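# Chapter 5: Teaching by Demonstration

Every few years someone announces that programming robots is over. You show the machine what you want, it copies you, and the engineers can go home. This chapter is about why the engineers are still here.

There are two common ways to show a robot a task. In hand guiding, a person holds the arm and moves it through the job while the joints record their positions. In remote control, the person stays back and drives the arm with a second device: a joystick, a headset, or a smaller copy of the arm. Both produce a demonstration, a list of sensor readings paired with movements. Neither produces understanding, whatever the brochure says.

Take a dull job, such as handling a plastic storage box with a lid. A wrist camera gives the learning program a view from just behind the fingers.
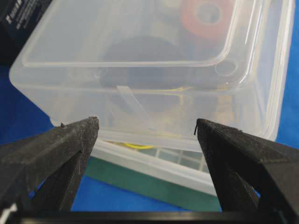 How many demonstrations does a robot need before it can do a task by itself? It depends far more on how much the demonstrations differ from one another than on how many there are, and any single number quoted without the test conditions should be ignored.

Consider the Korar trial, which we will return to in Section 5.2. One operator recorded 15 demonstrations of lifting a lid, all with the box in the same spot. The finished system succeeded every time in that spot. With the box turned slightly, it closed its fingers on air. A second set of 11 demonstrations, recorded with the box moved between attempts, did better on both tests. The Gavutau group reported the first result and left out the second, and the first is the one that got passed around.

Clear and frosted plastic makes matters worse. Edges wash out under overhead light, and the contents show through as blurred color. A person driving the arm can lean over and check where the lip is. The program gets only what was recorded — and if the operator used a view the camera never had, the lesson has a hole in it. 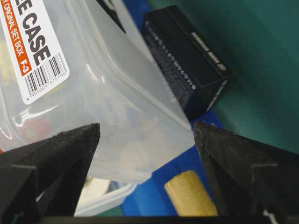 Operators also bring habits. They pause to think, overshoot, back up and try again. A program trained on this will pause too, at the same point and for no purpose. The Prorarard manual advises deleting "untidy" recordings. We are doubtful. Throw out every recovery and the robot never sees how to get out of trouble.

Before reading on, write down 2 things a person might know during a demonstration that the recording would miss. Keep your list. You will need it for the Shen exercise at the end of the chapter.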